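Home > Kitchen & Laundry > Washing up
Tags: dish rack, small kitchens, plastic dishes

Thread: Where does the rack go when there's no bench beside the sink?
Started by marnent_flat, October, 7:40 pm

marnent_flat wrote:
We've moved into a unit with no bench space on either side of the sink. I've put the rack on the wooden table against the wall. It's the big grey plastic kind with crisscrossed pegs, and it takes up nearly the whole left side. Our dishes are mostly plastic in pale colours, blue and yellow and white.
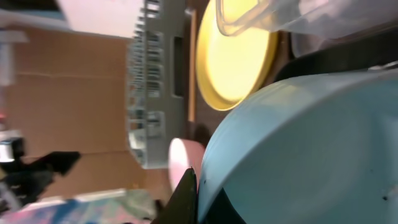 My question is whether to leave the rack there for good or put it away after each wash. I don't want to wreck the table.

Siriwardena wrote:
Put it away. I left one on a timber table for 3 months and ended up with a grey ring that had to be sanded out.

kettle_on wrote:
I don't agree. Ours has been on the table for years with a tea towel folded under it. Change the towel every night and you're right.

marnent_flat wrote:
I've got a dark see-through brown tray that sits next to the rack. Plates and saucers go on that and cups go on the pegs. Chopsticks stand up between the pegs. 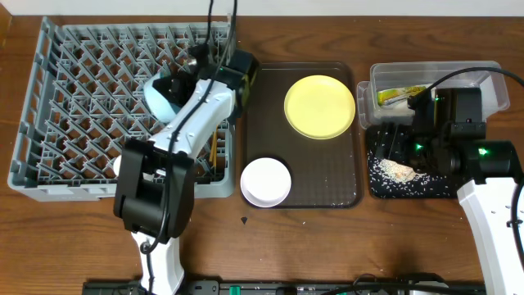 The tray picks up crumbs, so I wipe it before anything clean goes on it. It's the cups I have trouble with. If I tip them on their side they stay wet inside.

Nalley wrote:
Cups upside down, always. On those diamond pegs you can sit the rim on a slant so the air gets under. I'd also swap the tray and the rack, but that depends which hand you wash with.

kettle_on wrote:
Swapping them won't help if the sink is on the left. You'd be dripping over the tray the whole way.

zolby36 wrote:
Plastic never dries as fast as china anyway. I give the bowls one wipe around the rim and leave the rest to the air.
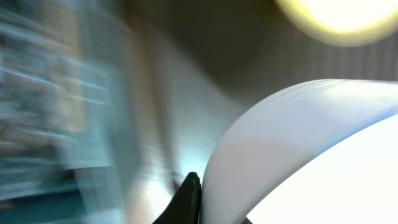
White ones show tea stains worst. A paste of bicarb and water, left for 3 minutes, gets most of it off.

marnent_flat wrote:
Thanks. I'll try the towel underneath for a month and check the timber. The cups are going upside down from tonight.

Siriwardena wrote:
Check it after a week, not a month.

3,845 views
Contact the moderators | Forum rules | Back to top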